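**Erklow opens its Saturday repair counter, and yes, you can bring the toaster**

Sat 5 September, for immediate release

Hi, I'm Pilar Painemal, and I run Erklow, the little secondhand kitchen shop on Strebel Street. I've been grumbling for years about how many good mixers end up at the dump over one loose wire, so I finally cleared out the back half of the shop and put in a repair counter!
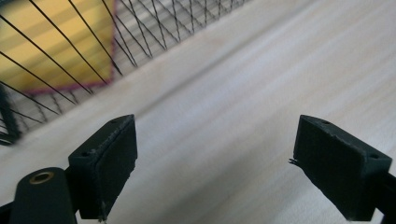 We tried it out in June with hardly any advertising (a sign in the window and one post on the Jaddale neighborhood page) and people brought in 154 items. We got 90 of them going again. The rest were mostly beyond me, plus a bread maker I'm still fighting with.

So now it's a regular thing. The counter is open every Saturday until 2 p.m., and a basic look-over costs $17, which comes off the bill if you go ahead with the repair. Parts are extra. I'll always call you before I order anything, so please leave a number I can reach you at. Lamps, blenders, toasters, coffee grinders, all fine. No microwaves, please, and nothing that runs on gas.

Felitar, the coffee place next door, is giving repair customers a free refill while they wait (get the cardamom bun, trust me).

You don't need an appointment, just bring the thing and its cord. If you're a reporter and want to stop by, come early, before the line gets long. You can reach me at the shop any weekday afternoon, and I'm happy to talk toasters for as long as you like.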